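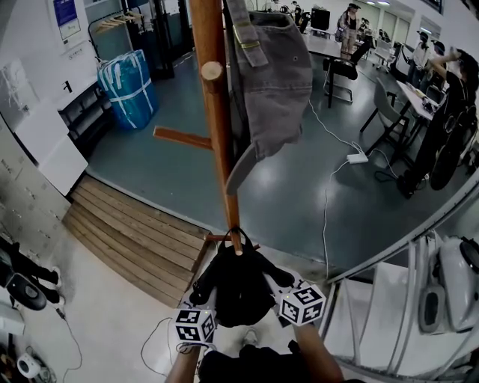 Cremilda Coutinho told me she'd be first in line on Saturday mornings, rain or no rain, if the Carroll Street lost-and-found sale really does go monthly. She might get her wish! The town has agreed to let the sale run all through the fall, starting in August, and I've been grinning about it since I got the email.

Reading time: 2 minutes

If you missed the last one, it works like this. Anything left on the Coronmont buses and not claimed gets put out on tables in the old Karell building, and you pay what the sticker says. There were 600 items at the last sale and I swear half of them were umbrellas (I bought two, both black, both a bit wonky). Scarves go fast. Single gloves don't go at all, though I did meet a man happily matching up near-pairs.

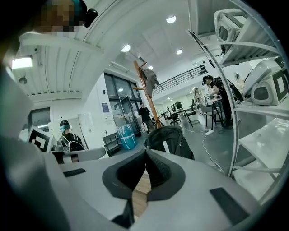
The money goes to the late bus, the one that leaves the hospital at 11:15 p.m. and that a lot of night staff count on. Last time the sale brought in $2,846, and the bus needs $500 a week to keep going, so you can see why people want it more often. Doors open at 9 a.m. and it's cash only for now, sorry.

Lost something yourself? Call the bus office before the sale and describe it. They'll hold it for you at the front desk, no charge.

Last updated: 4:40 p.m.

We use cookies to make this site work better. Accept / Manage settings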